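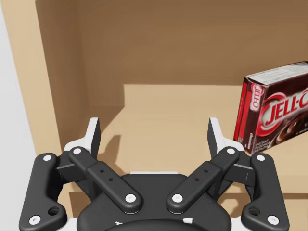
How do I keep a deep pantry cabinet from swallowing everything I put in it?

We moved into our place in Tutthorpe in June, and the kitchen came with one very deep cabinet where I'd have been happy with two shallow ones. Things go to the back and I don't see them again until I've already bought another. Last weekend I pulled out three open bags of brown sugar, all hard as bricks, and a tin of baking powder I could have sworn we finished. I don't want to spend a fortune and I'd like to avoid drilling if I can, because the cabinet is a good one and the landlord is fond of it. What do you all do?

mulano_kitchen
Welcome to the deep cabinet club! I've lived with one for years and we have come to an understanding, more or less. What helped me most was giving up on the idea that the back is storage for food. The back is for things I reach for at the holidays (the big roasting pan, the cookie press, the jars I save for jam) and the food lives in front, one row deep, two at the very most. Before you buy anything, take it all out and put it on the table, and make yourself a cup of coffee, because you'll be at it a while. I did mine by what we eat together, so the pasta sits with the tomatoes and the oats sit with the raisins, and my husband can finally find things without calling me in from the yard. For the sugar, put a slice of bread in the bag overnight and it softens up nicely. Then move it to a jar with a good lid and you won't have to do it again!

tallspoon47
Get bins with a handle on the front. Pull the bin out, take what you want, push it back. Measure the inside of the cabinet first, not the door. I didn't and had to return 4 of them.

porchlight_baker
I agree with the bins, though I'd add a turntable for the bottles, since oil and vinegar don't care for being dragged in and out and will leave a ring on whatever they're sitting on. Mine is a plain Kasto one that I found at a yard sale and it has outlasted two kitchens. For small boxes and packets I stand them up on edge like books, labels out, and then it only takes a glance. I also keep a little list taped inside the door, and I'll admit I'm not faithful about it, but even a list that is half right has saved me from buying more cornstarch. If your landlord is particular, use painter's tape for it, and peel it slowly. One more thing, and then I'll let you get on with your evening: check the back corners for crumbs while it's all out, and let the shelf dry completely if you wipe it down. I rushed that once and the bottom of a flour bag got damp and I lost the lot.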